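Budgeting for the sorting cell, or where the money went

23 October 2019

Back in May I promised a post on what it costs to set up a small sorting bench with two robot arms. It has taken me this long because I kept finding new lines to add to the spreadsheet, and I wanted to stop being embarrassed by it first. That hasn't happened, so you may as well have it now.

The job is dull and I mean that kindly. We get mixed electrical parts in at our unit in Batville and they need to go out again in some kind of order. Capacitors with capacitors, stop buttons with stop buttons. People can do it, and do, until they've done it for an afternoon and start finding urgent reasons to be in the kitchen.

We got quotes from Favier and Nazarenko. Favier's ran to 24 pages and had a photograph of a sunrise on the front. Nazarenko's was an email with 3 lines in it, one of which was the price. I'd like to say we compared them with a proper scoring sheet. We went with the email.

What neither of them covered was everything that isn't an arm. I had a single row marked 'bench and sundries' with 500 next to it, and I remember being rather pleased with how cautious that was.

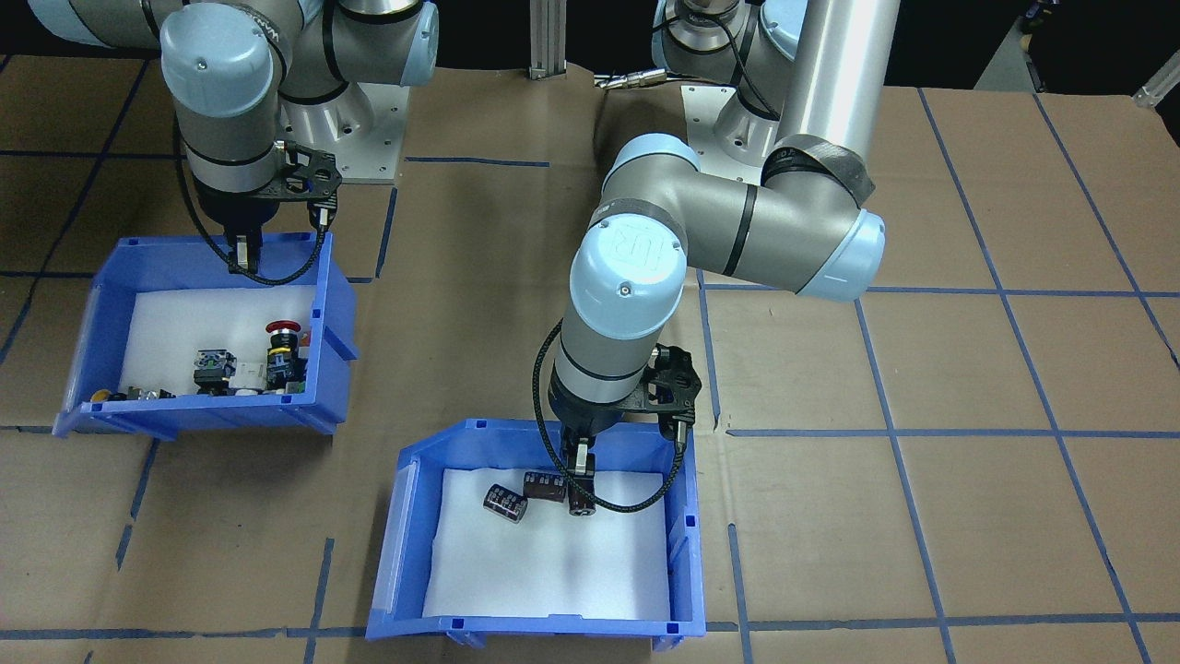 Do you need to buy two arms from the start?
Only if you already know what the second one will be doing all day. One arm will teach you most of what you need to know about your own parts, and the quote for the second will still be there in the spring.

We bought both together, naturally, because the discount looked good and I am weak. It did mean one delivery, one bill for getting them bolted down, and one bad week instead of two. Against that, every mistake I made in the order I made twice. Spare cables, for instance. I forgot them in duplicate.

The sundries row has since split into its own tab. Grippers came to more than I'd allowed, and the fingers are a separate item, a fact I learned from the invoice. Mounting plates are also separate. Frame parts come from Baso, whose website will let you put a post in your basket without mentioning that the brackets live on another page entirely. Then there's the carriage on the brackets.

The cheap end has been much kinder. Blue storage bins, white foam to line them, cardboard for the table top and a lot of blue tape to mark it into squares. The tape grid gives us a way to talk about where things are that doesn't involve pointing and saying 'there, no, there'. I did price up a proper engraved surface. Then I closed that window and went for a walk.

Cardboard gets tatty, of course, and tape doesn't last for ever either. I've put in a line for replacing both and it's the only line on the sheet I look forward to paying. If you're planning something similar, buy more bins than you think you need, all the same make. We mixed two kinds at first and the slightly different heights cost us a day of fiddling.

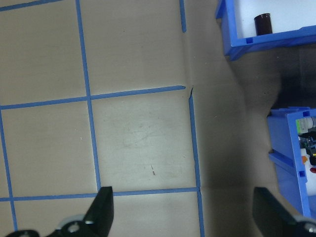 Tape, two bins and the gripper's fingers, from the gripper's end of things.

Next year's budget is where I'd welcome advice. I've left room for servicing, a spare set of fingers and better lighting over the right-hand side, where it gets gloomy. I've also left a row called 'other', with a much larger number in it than last time. Our accounts people have asked what it's for. I've told them brackets.

Filed under: workshop, money, robots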